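News > Language Programs > Field Updates

Lollent audio New Testament moves to village checking

January 30, 2021

The Lollent audio New Testament has entered its second round of village checking, the Humside recording office reported this week. The recordings cover the four Gospels and Acts. The Epistles are being drafted in written form and will be recorded after the text has been approved.

Lollent is spoken mainly in the hill districts above Humside. A written standard was adopted only recently, and most adult speakers do not read it. The translation team therefore chose to release the text in audio first, with a printed edition to follow. Drafting is done by native speakers working from two source translations and a set of exegetical notes, and each chapter is compared with the Greek before it goes to the readers.

Audio is recorded in mono, one chapter per file, with a separate file for each speaking part where a passage has several voices. Parts are joined at the mixing stage. This allows a single verse to be replaced after checking without calling back the whole cast. File names carry the book, chapter, and draft number, and superseded drafts are kept until the book is closed.

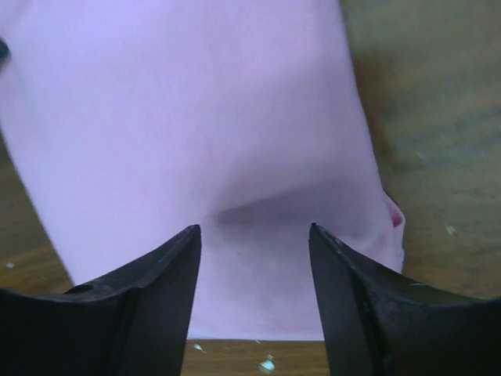

Ona Vaher, who coordinates the checking, said the second round differs from the first in method. In the first round, listeners heard a chapter once and were asked to retell it. In the second, they hear it in short sections and answer set questions on key terms, among them the words for grace, covenant, and repentance. Terms for everyday objects are also tested. "Cloth" has been one of the harder ones, as Lollent has no general word for it and names a fabric by its feel and use. A soft, matte piece in pale lilac, laid over a brown wooden tabletop, would take a different noun from stiff sailcloth or a burial wrapping. The draft of Acts 10, where Peter sees something like a great sheet let down from heaven, now uses the noun for a large soft covering. The linen cloths in John 20 take the burial term.

Listening groups meet in seven villages. Results are entered on paper forms and sent to Humside, where they are sorted by verse. A verse is returned to the drafters if two or more groups misunderstand it in the same way. Under this rule, 51 verses have been returned so far, most of them in Luke and Acts. Revised wording will be read back to the same groups before it is recorded again.

Distribution is planned through solar audio players, with a first order of 800 units. The players will be loaded at Humside and sent to the congregations in Olidetti and Cho for use in homes and weekly listening groups. Files will also be supplied on memory cards for people who have their own phones. There will be no charge to listeners for either format.

The second round is due to close in April. Congregations that wish to host a listening group should write to the Humside office and give the name of a local contact.

Related items
Olidetti congregations request large-print Psalms
Reader training resumes at Humside
Key terms list for Lollent: third revision
Shipping schedule for Cho
Prayer calendar for language teams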